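**Urnum planning package, after one budget round**

We bought a seat of Urnum because the hardware quote from Engelbrecht was more than we wanted to sign blind. The pitch is simple: try the arm in a simulated home, see which jobs it can manage, then decide what to order. It cost us 2,225 for the year, with 14 days of support. I'm not convinced.

The tidying job looks well enough on screen. You get a soft sofa, a jar standing on the seat, and the arm reaching over it. What I can't get from it is a figure I'd put in front of whoever pays. Does a cushion give like a real one? The manual has two paragraphs on it.
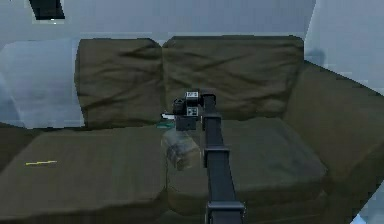

Amrit Paquette thinks I'm being unfair: "You're comparing it with a real arm. Compare it with the price of ordering the wrong arm. We dropped a gripper from our list after a week in Urnum and never missed it."

Fair enough, though a week of Amrit's time isn't free either, and it never shows up in the quote.

The kitchen is the other room we looked at, with a long counter and a dining table beyond it.
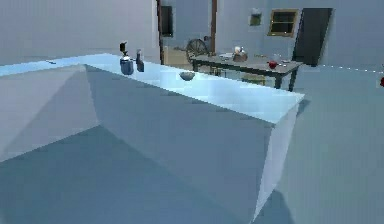
The costing sheet is the weakest part. It adds up the arm and the mount, then leaves fitting and spares blank for you to guess. Bitwood's sheet is uglier but it asks about both. I've told Shireen Sibiya we'll keep the seat until it runs out and get a second hardware quote in September.

Two stars. Ask for a trial before you pay.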